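I stopped writing here in July, meaning to take a fortnight off. The fortnight got away from me. Several of you emailed to ask whether I was all right, and I'm sorry if you waited a while for an answer. I am all right, mostly. I had a frozen shoulder, then an injection for the frozen shoulder, and after that a long stretch of exercises which I did badly and then, when the physio at Lelldale caught me out, properly.

It was my right shoulder and I'm right-handed. I could type for 12 minutes before it started to ache down to the elbow. I tried dictating a post, but I talk in a completely different way from how I write and it came out sounding like a voicemail to the council. So I left it.

I did keep a notebook, left-handed to begin with. Most of it I can't read back. One page says either "patience" or "pancakes".

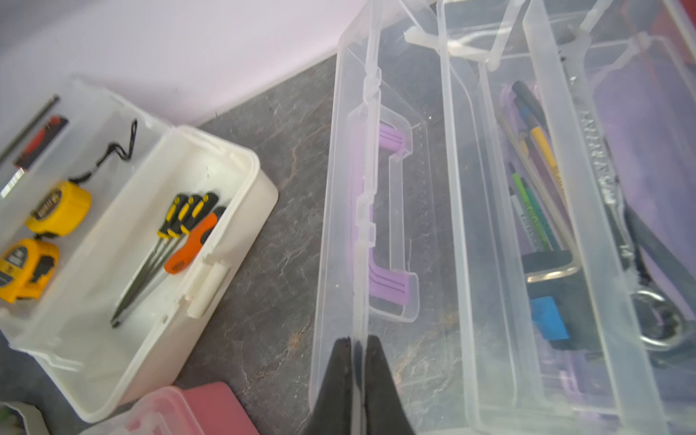
By Iqra Naqvi
Filed under: Getting on with it
2 comments

The thing I found hardest was sleep. I've always slept on my right side, and for the first month I'd roll over without knowing and wake up at 3 with my arm on fire. I bought a wedge pillow, which slid off the bed. In the end I slept half sitting up on the sofa with a cushion under my elbow, and that was the first full night I'd had in weeks. I stayed on the sofa until the clocks changed.

Getting dressed was the other one. I gave up on anything that went over my head. I have two cardigans and a shirt dress from Amard, and if you saw me at any point in the autumn you saw me in one of them. Bad arm in first, good arm second, and the reverse to take it off. I still do it that way out of habit.

My cousin Tariq drove me to appointments and was very good about it. He also moved every mug in my kitchen down to the worktop, and I've decided to leave them there.

I'd been walking 3000 steps a day before all this and assumed I'd keep it up, as there was nothing wrong with my legs. But the arm swung, and the swinging hurt, so I got down to 1400 on a good day and none on plenty of others. I minded that more than I'd expected to. I'm back on the Wuller path now, as far as the second bench — the one with the missing slat — and home again by the road.

The physio says I've got most of the movement back. I can reach the top of the wardrobe. I can't yet do up a bra behind my back, and she says that one often comes last.

As for this blog, I'm going to post when I have something to say and stop promising a schedule. The next one will probably be about Hutapea, where I spent four days with my sister and did very little. I have some notes from that trip, written with the proper hand, and I should be able to read them.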